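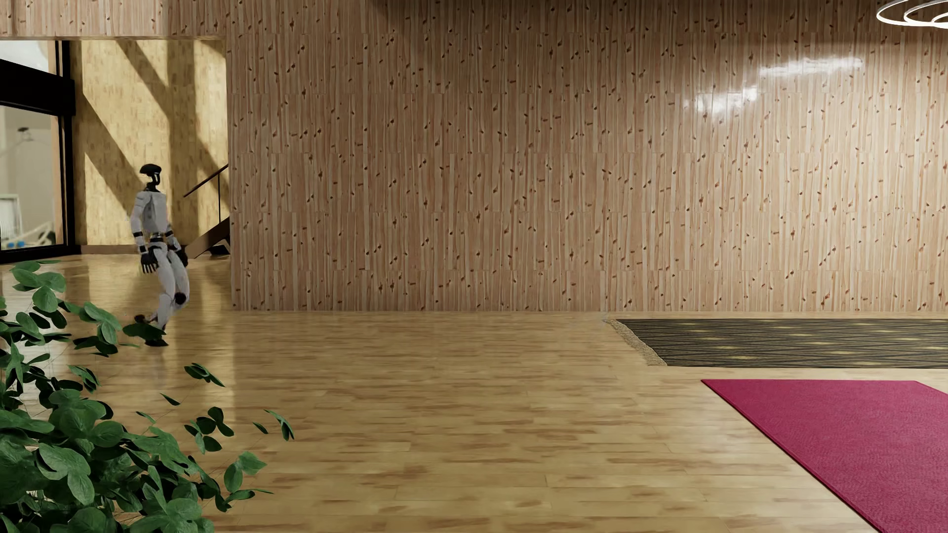
Last modified: Thursday, June 2, 2022

Subject: Re: Coupons vs. plain reminders, and what to do about the mailing slot in the fall
From: Manuela Costa
To: Small Shops Marketing list

Hello everybody, and a special hello to the new folks who joined after the Brudmont meetup. I've been meaning to answer this one all week, and then we had inventory, and then my printer quit in the middle of the shelf tags, so please forgive me for being slow. I'm quoting the part I want to answer and trimming the rest.

> We run a little yarn and fabric store in Vendach and have been sending
> a postcard to our regulars every other month. It goes to 1000 homes
> and has a coupon on the back, 18 percent off one item. People do bring
> it in, but my sister (who does the books) says we're just giving
> a discount to customers who would have come anyway. She wants to drop
> the coupon and send a plain card that says what's new in the store.
> I'm nervous about it. Has anyone here tried both? Also, is it worth
> having somebody else do the addressing, or is that money down the drain?
>
> Thanks from a longtime lurker,
> Yu

Yu, I'm so glad you wrote in, and please don't lurk so long next time! I have tried both, and I've gone back and forth enough that my own family teases me about it, so take what follows as one shopkeeper's story.

Your sister has a point. For years I mailed a coupon from my kitchen goods store, and the same faces came in with it every time. Lovely people, and I'd have missed them, but I knew most of them by name and they'd have been in for their coffee filters regardless. One spring I did what you're thinking of and sent a plain card. It had a short note about the new enamel pots, the dates for our knife sharpening days, and our hours. No discount at all. I was so jumpy the week it landed that I rearranged the front window twice.

Well, we counted. With the coupon card before it, 109 people had brought the thing to the register. With the plain card I asked folks to mention it when they came in, and 62 did. You might look at that and say the coupon won, and I did say that for a day or so. Then I sat down with the receipts. The people who came in on the plain card were buying what the card talked about, at full price, and a good number of them booked a sharpening day and came back a second time to pick up. The coupon people mostly bought one thing, the thing with the discount, and went home. I'll add that people forget to mention a card much more easily than they forget to hand over a coupon, so my second number is surely on the low side. 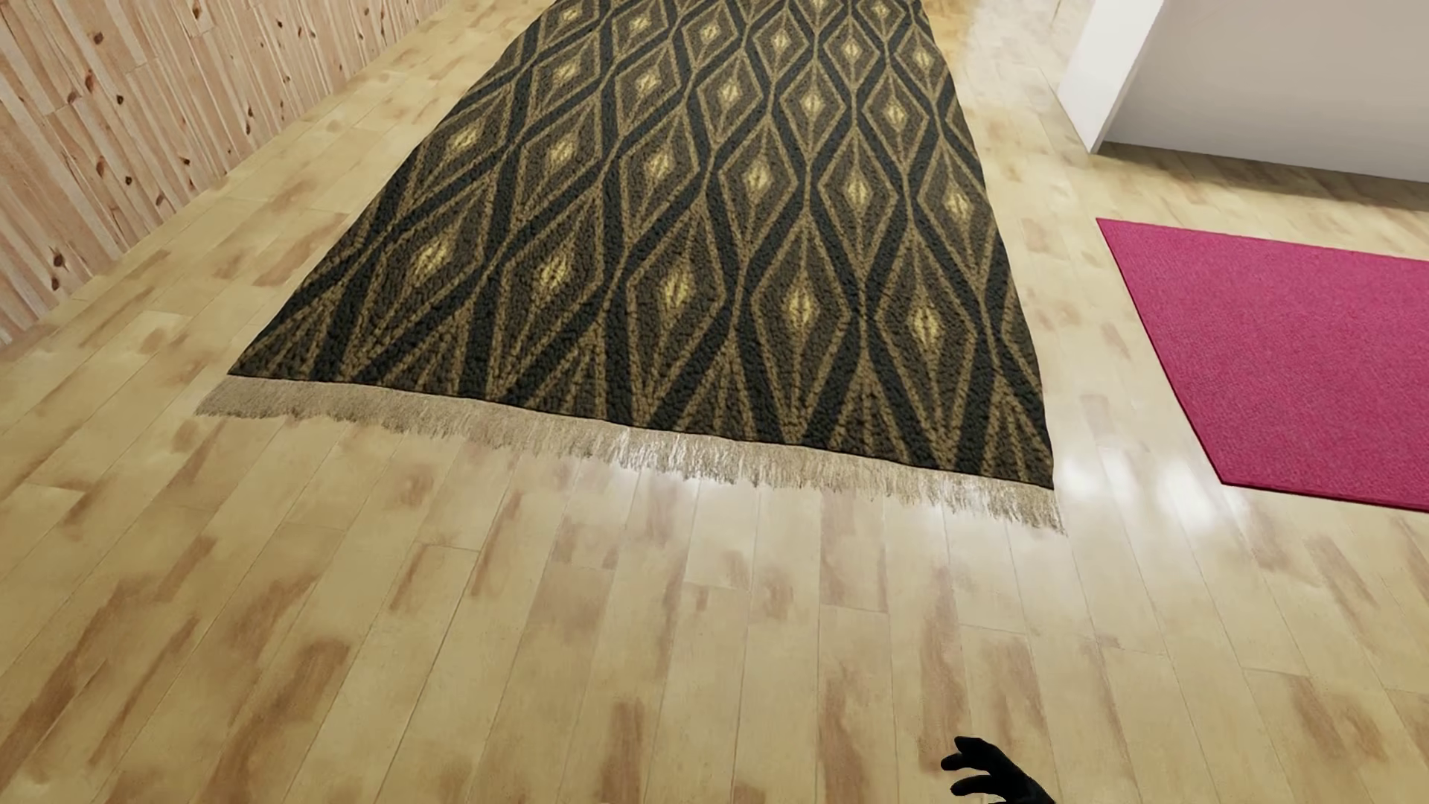
So what I do now is a mix. Most of my cards are plain. Once a year, in September, I send one with an offer on it, and I put a real end date on it, two weeks and no longer. I also keep a separate small pile of people who haven't been in for a long while, and they get a coupon with a handwritten line. That takes me an evening or two with the radio on, and I enjoy it more than I probably should. The ones who come back from that pile are so tickled that you remembered them!

A few things about the card itself, while I'm at it. Say one thing on the front, big, and leave the rest for the back. I used to cram in every sale and every new brand and a recipe, and my own mother told me she couldn't find the phone number. Put the hours on every single card, even if you think the whole town knows them. And if you have classes (you must, with yarn) I would lead with those. A beginner's sock class is a reason to come in on a certain day, and a person who signs up for socks is going to need needles and yarn and then, if she's like my neighbor, a great deal more yarn.

On the addressing question, I did it by hand with labels for a long time, and then I gave it to Soment, the mail house over by the rail yard. I was sure I'd regret the cost. What sold me was that they clean up the list before it goes out, so I stopped paying to mail cards to people who had moved away. Ask for the list back afterward, with the bad addresses marked. They'll do it if you ask, but it took me three mailings to learn that I had to ask. If your list is in good order already and you have a patient teenager in the house, I don't see anything wrong with doing it at home for another season and putting the money into nicer card stock.

One caution. If you drop the coupon, don't drop it without a word. My regulars had come to count on it, and a couple of them were put out, and one dear man brought me an old expired one and laid it on the counter without saying anything. I honored it, of course. I wish I had printed a line on the last coupon card telling people what was coming next. It would have cost me nothing.

And do keep your old cards. I have mine in a shoebox with the date and the count written on the back of each, and when I'm planning the next one I spread them out on the kitchen table. It's the nearest thing I have to a marketing department.

If you'd like to see the plain card, write to me off the list with your street address and I'll drop a couple in the mail to you. Same goes for anyone else reading. I'd also love to hear from people who sell services, because I've wondered how much of this holds up for a hair salon or a repair shop, where folks only need you every so often.

For those who asked about the fall group mailing, where several stores share one big card, I haven't forgotten. I need to hear from you on whether you'd want a front panel or a back one before I can get a price. Please put "fall card" in the subject so it doesn't get buried under my seed catalogs.

Warmly,
Manuela Costa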